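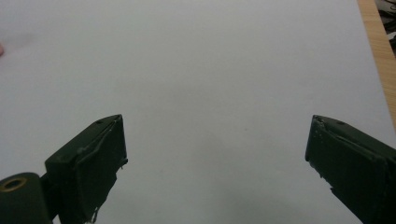
Abb. 6: Greiferfinger eines handgeführten Greifers, dunkelgrün.

3.2 Stichprobe und Auswertung der Tempogestaltung

In die Auswertung gingen 82 Wettkampfläufe von 19 Freizeitläuferinnen und Freizeitläufern ein. Eingeschlossen wurden nur Personen, die mindestens zwei Marathons auf vermessener Strecke beendet hatten und zum Zeitpunkt der Erhebung keine Verletzung der unteren Extremität angaben. Läufe mit Gehpausen aus medizinischem Grund wurden vor der Analyse entfernt. Die Zuordnung nahmen zwei Auswerter unabhängig voneinander vor; abweichende Urteile wurden gemeinsam mit einem dritten Auswerter geklärt.

Die Zwischenzeiten stammen aus den offiziellen Ergebnislisten der Veranstalter. Für jeden Lauf wurde das mittlere Tempo der ersten Streckenhälfte gleich 100 gesetzt und das Tempo aller folgenden Abschnitte relativ dazu ausgedrückt. Diese Normierung erlaubt den Vergleich zwischen Personen mit stark unterschiedlicher Zielzeit, verdeckt jedoch Schwankungen innerhalb der ersten Hälfte. Letztere wurden deshalb gesondert über den Variationskoeffizienten der Teilzeiten erfasst. Fehlende Zwischenzeiten wurden nicht interpoliert.

Als Tempoeinbruch galt ein Abfall gegenüber dem Bezugswert, der sich über mindestens zwei aufeinanderfolgende Abschnitte erstreckte. Kürzere Abweichungen, etwa an Verpflegungsstellen oder Steigungen, blieben unberücksichtigt. Rizzi und El Fassi verwenden ein strengeres Kriterium, das zusätzlich den Anstieg der Herzfrequenz einbezieht. Da Herzfrequenzdaten nur für einen Teil der Läufe vorlagen, wurde darauf verzichtet.

Die Trainingsumfänge wurden den Tagebüchern der Teilnehmenden entnommen und zu Wochenwerten zusammengefasst. Maßgeblich waren die letzten sechs Wochen vor dem jeweiligen Wettkampf. Alternatives Ausdauertraining auf dem Rad oder im Wasser wurde getrennt geführt und nicht in Laufkilometer umgerechnet. Bei Einträgen ohne Distanzangabe wurde ausschließlich die Dauer übernommen.

Der Zusammenhang zwischen Wochenumfang und Tempoabfall wurde mit einem linearen gemischten Modell geprüft, mit der Person als zufälligem Effekt sowie Lufttemperatur und Höhenprofil als festen Kovariaten. Das Alter wurde zunächst aufgenommen, verbesserte die Modellanpassung aber nicht und entfiel im endgültigen Modell. Die Residuen wurden grafisch auf Normalverteilung und Varianzhomogenität untersucht. Zwei Läufe mit auffällig hohem Einfluss verblieben im Datensatz; eine Wiederholung der Schätzung ohne diese Läufe änderte die Richtung der Effekte nicht.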